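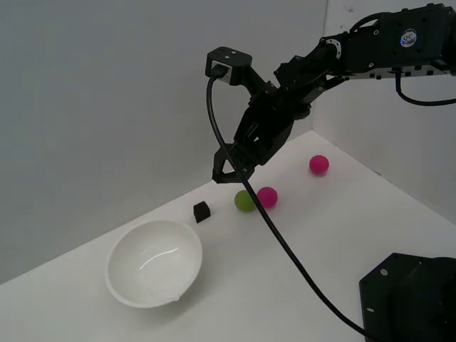
*The pink balls and the green ball out on the white tabletop.*

Good news for anyone who's been asking me when the balls-and-bowl table is coming back to Nulcombe – it's back! Fergus Sutherland has put it on the December programme, and I popped in before lunch to find out what's changed.

The rules are as simple as ever. The balls start on the table, they finish in the bowl, and you get 60 seconds. Last winter we all used a big blue mixing bowl from the Cillby kitchen (I could practically do it with my eyes shut), but Fergus fancied a plainer look this year and wanted the colours of the balls to stand out. I'm a fan, although I do miss the clatter of that old bowl.

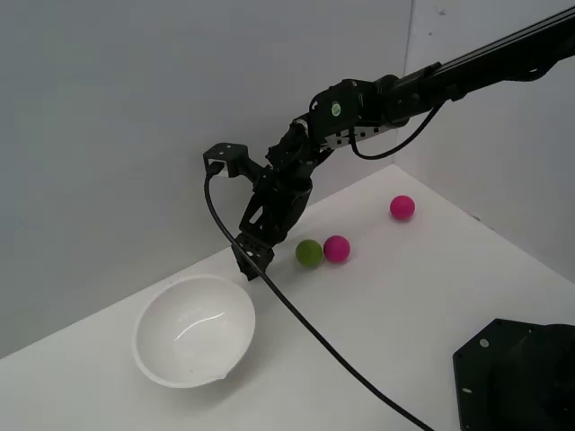 *Small balls and the white bowl on the table.*

There are 14 places on the list for the first evening and six had gone by the time I left, so do get a move on if you're keen. Karras are putting up the prize again, a hamper this time, and under-tens can have a second go if the first one ends with a ball on the floor. Mine always did!

Doors open at half past five. Names to Fergus at the front desk, please, and bring your own mug for the tea.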